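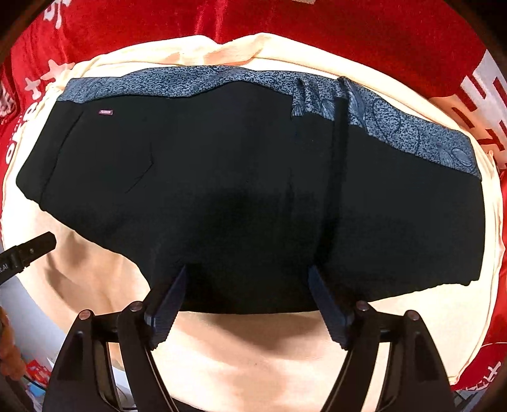
How hard should a gripper squeeze to pick up cloth without it slipping?

As lightly as you can get away with, and let the pads do most of the work. With a decent ribbed pad you want enough force to trap a fold, then stop. Squeezing harder mostly bends the fingers, and once they bend the tips splay and you lose the cloth anyway.

October 18, 2018, Vidstead workshop, back bench

OK, writing this up before I forget it all again (Benedikt, the bit for you is near the end, you can skip my rambling).

Main job tonight was the finger linkage on the hand-held one. I've been chasing that play in the left finger for ages and blaming the printed pivot, and the pivot is fine! It was the pin. I'd cut it from the cheap rod in the drawer, which is a hair under size, and all the wobble came from there. New pin from the good rod, a dab of grease, and the finger closes in the same spot every time now. I felt a bit silly. The old pins are in the jar marked NO, please don't put them back in the drawer.

Then pads. I glued up another set with the fine ribs running across the finger, and kept the smooth ones for comparison. Smooth is lovely on a block or a tin and hopeless on anything soft, it just skates. The ribbed ones bite into a fold of fabric even when I'm barely pressing the trigger. Black trousers are a good thing to practice on, by the way, much better than the dish towels I was using, because there's a thick waistband at one end of the problem and a single thin layer at the other, and you have to treat them differently. The bottom edge I can pinch and lift a little with hardly any force. The waistband wants a wider opening and a slower close, otherwise the gathers slide out sideways.

Technique note, mostly for me: come in low with the fingers open, push the tips down into the cloth, then close. If I close first and drag, I get nothing. If I come in too steep I pinch the sheet underneath along with the garment, and then the whole lot comes up together (did this more times than I'd like to admit). Selina says to tilt the tool a few degrees so one finger lands slightly ahead of the other. I tried it and I think she's right, but my wrist got tired and I want to try again fresh.

The spring. I swapped the stiff one for the 160 gram one from the Oder assortment and it's so much nicer in the hand. The stiff one made me grip the handle like a hammer and then my whole arm shook. With the softer one I can hold a half-closed position without thinking about it. The downside is that it opens slowly when the grease is fresh, so go easy on the grease. I put on too much, wiped it off, and it was fine.

Cycle test: set the little rig from May going on the bench arm and left it opening and closing while I ate my sandwich. It got to 1,674 before I stopped it. No cracks at the root of the finger that I can find with the loupe. The last version, the one with the square corners, split before it reached 1,000, so the fillet was worth the reprint. I'd still like to let it run overnight but the Aebischer supply gets warm and I'm not leaving that on with the building empty.

Screws: the frame screws back themselves out. Every session! I've been nipping them up by hand and tonight I finally put threadlocker on, the blue stuff, just a touch on each. If you need to take the frame apart, warm the screw with the iron first. Do not lean on it, the inserts will spin and then you have a whole evening of drilling ahead of you. Ask me how I know.

Benedikt, your bit. The encoder cable on the bench arm is too short now that the wrist has moved forward, and it tugs when the joint goes past 50 degrees. I've set a soft stop there for now, so if the arm refuses to go further, that's me and it isn't broken. Could you make up a longer one when you're next in? Connectors are in the Naltton box, second shelf, under the heat shrink. Same pinout as before, I wrote it inside the lid.

Still to do:
Reprint the right finger with the same fillet as the left
Try the pads with the ribs running lengthwise
Order more of the good rod, and get the cut-to-length kind this time
Copy the spring numbers into the shared sheet
Selina's tilt, again, with a rested wrist

Sealed the glue this time. The nozzle cap was under the vise, if anyone was looking for it.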